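**Trindwood Shelf Liner, 200 Series**

Ribbed liner for kitchen shelves, drawers and tool cabinets. Sold by the roll, item no. 2755. It has no adhesive - the weight of what you store holds it in place. Cut it with household scissors, using the lines on the back as a guide. 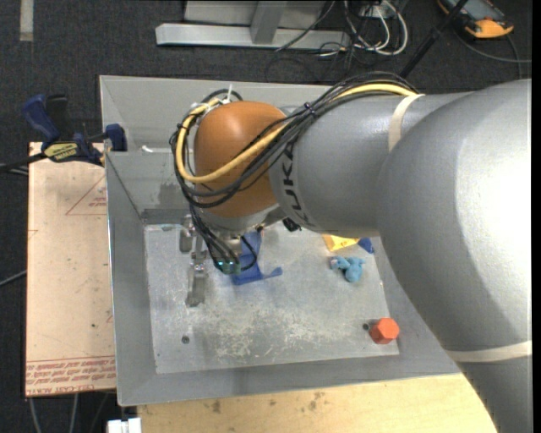 Wipe clean with mild soap and let it dry flat. Don't put it in the dishwasher or under a hot pan. New rolls may curl at the ends for a day or two. Rolling the liner the other way overnight helps.

Colors: slate, oat, dark green. Slate is back in stock in August.

For full cartons, ask for Leire Manzano at the Wesbridge counter, extension 236.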